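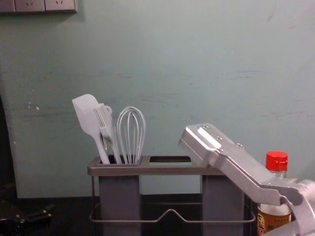
1. Introduction

Most people who rent in Lunddale share a kitchen with at least one person they did not know before moving in. This report looks at how households of this kind organise their drawers, benches and cupboards, and whether the way things are stored has any effect on arguments about cleaning. It was written for the second-year unit in housing and everyday life. Our tutor was Irina Pop.

The topic came out of an earlier assignment on bond disputes. Several tenants told us that the kitchen was the room they fought over most, and that the fights were usually small ones. A missing peeler came up more than once.

2. Background

Much of the housing in Lunddale was built for single families and later split up. The kitchens were not enlarged when this happened, so a room planned for one set of pots now has to hold three or four. Landlords supply very little. In most of the leases we read, the only kitchen items listed were the stove, the fridge and the range hood.

Older share houses keep nearly everything in drawers. In newer ones more is left out on the bench, where it can be seen and reached. An upright holder for spatulas and slotted spoons takes up less room than a drawer and makes it plain what the household owns.
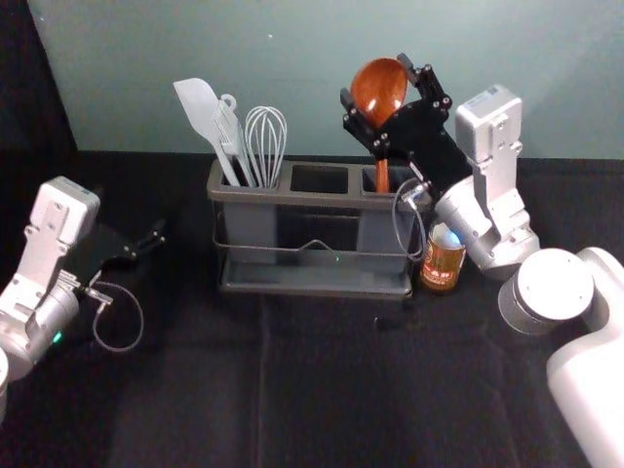
It also collects grease and crumbs at the bottom, and this was the main complaint from tenants who had one. Those who used drawers complained that the drawers jammed.

3. Method

We put a short survey up at the campus laundry and the Brolport library during August. It asked who owned the cooking tools, where they were kept, and whether anyone had labelled anything. We received 21 completed forms. Four of those households also let us visit and draw a floor plan of the kitchen. We had a budget of $400 for printing, bus fares and gift cards, and spent almost all of it on gift cards.

The survey had one weak question. We asked if tools were "shared", and some people took this to mean owned together while others took it to mean borrowed. We have left those answers out of the findings.

4. Findings

Households that kept tools in the open reported fewer missing items. They did not report fewer arguments about washing up. Labels made little difference either way, and two households had taken theirs off after a month.

Bench space mattered more than we expected. The narrowest kitchen we measured had 640 millimetres of clear bench beside the sink, and the tenants there cooked in shifts – the first at five, the last after nine. The longest bench was 3000 millimetres and was mostly covered with appliances.

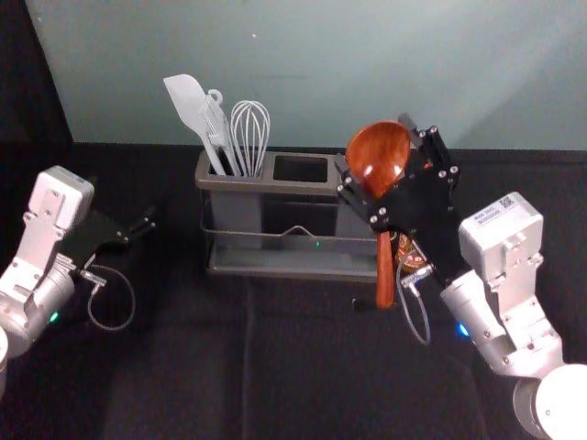

5. Limits of the study

The sample is small and leans towards students. We had no replies from households with children, and only one from a tenant over forty. The floor plans were drawn by hand and should be read as a guide only.

6. Suggestions for further work

A later group could follow the same households over a full lease, including the weeks when one tenant moves out and another moves in. Several people said this was when tools went missing – nobody was sure which ones had belonged to the person leaving. It would also be worth asking landlords why so little storage is supplied.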